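To: small-manipulation list
From: Kalliopi Kalogeropoulos
Subject: Re: Drendlow two-arm kit - anyone running one?

On Sunday Mrema wrote:

> We are thinking of taking the Drendlow two-arm kit on the trial
> terms and would like to hear from anyone who has had one for longer
> than a demo. The sales sheet is all boxes and tins. Our work is
> small soft things and shiny round things, and I can't find a word
> about either.
>
> Three questions. How long did it take to get from the crate to the
> first useful session? Are the standard fingers any good, or do you
> need the Zulodia ones straight away? And is the support contract
> worth paying for in the first year?
>
> We have one bench, one and a half people and not much patience for
> cabling.

We have had the kit at Sturside since May, so I can answer most of this. I have no connection with the firm other than paying their invoices.

Setting up first. The quick start guide says one day and it took us 2. Bolting the arms down was easy. The time went on the camera calibration, which has to be done again if you shift the head camera at all, and on the licence server, which didn't like our network. If your IT people need notice to open a port, ask them before the crate arrives. The cables are long enough for a normal desk but the ties supplied are too short, so buy a bag of longer ones.

The software is reasonable. Sessions are saved by task name and you can trim them afterwards without exporting. Searching them is poor. We now have 636 saved sessions and the list still loads from the oldest end, so I keep my own spreadsheet. The update in the spring notes was meant to fix this and didn't. Playback is good, with the head view and the wrist views in step with each other, and that has saved us a lot of time when working out why a grasp went wrong.

We use it for tidying tasks with cosmetics, which sounds close to what you do. The props are a dressing-table organiser with a drawer and a mirror, some bottles, compacts and make-up sponges. We swap the small items around between runs and leave the organiser in the middle of the bench. 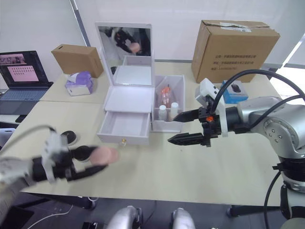
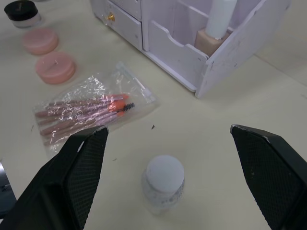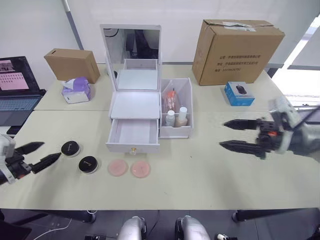 The organiser is in all three, and the middle one is a wrist view.

Mrema came back to me off the list after I sent a first draft of this, and agreed to my passing it on: the arms sound fine, but it is the fingers that would decide it for us, and at 600 a pair for the Zulodia set we would need to know that the standard ones really can't cope with a sponge. We would also want to know how fast the pads wear, as the sheet gives no figure.

On the sponges, the standard fingers can cope. The trouble is at the other end, when you let go. A light sponge tends to stick to one pad and come away with it, and then it lands wherever it likes. Opening slowly cures most of that. There is a release speed setting under the gripper menu, three levels down, and the default is too quick for anything light. I would change it before you record anything you mean to keep.

Compacts are harder. A flat round case lying on a table gives the fingers very little edge to get hold of, and if you come in too high they ride over the lid. We had better results coming in low from the side, with the wrist tilted, than straight down. It costs you some clearance and you will scrape the table now and then while you learn where the bottom is. We put the table height in by hand after the first week and the scrapes mostly stopped.

Drawers are fine if the knob sticks out enough to pinch. Pushing a drawer shut is easier than pulling it open, as you'd expect, but watch that the whole organiser doesn't slide back. A bit of non-slip mat underneath would do it.

Pad wear: I can only speak for ours. The tips go first, then the texture on the inner face. I have been changing pads when grasps start to slip and have not kept a proper record. Drendlow told me they would send wear figures and I am still waiting. I would ask for those in writing before you sign.

The Zulodia fingers I have borrowed but not bought. They were kinder to soft things and worse on bottles, where I wanted more bite. If I had to choose one set for mixed work I would stay with the standard ones and spend the money on spare pads.

Support contract: we took it and used it for 9 tickets. Most were answered the next working day, and the person who dealt with the calibration fault knew the system well. The replies on software were slower and two of them told me to reinstall. For a small team I would pay for the first year and then think again - the second year costs more and I can't see what is added.

One thing that is missing from the sales sheet: the trial period starts on the delivery date, so don't let them ship until the bench is clear and you have somebody free to work on it. We lost around a week that way and they would not extend.

Happy to send my settings file to anyone on the list who wants it. It is for the older gripper firmware, so check your version before loading it.

Kalliopi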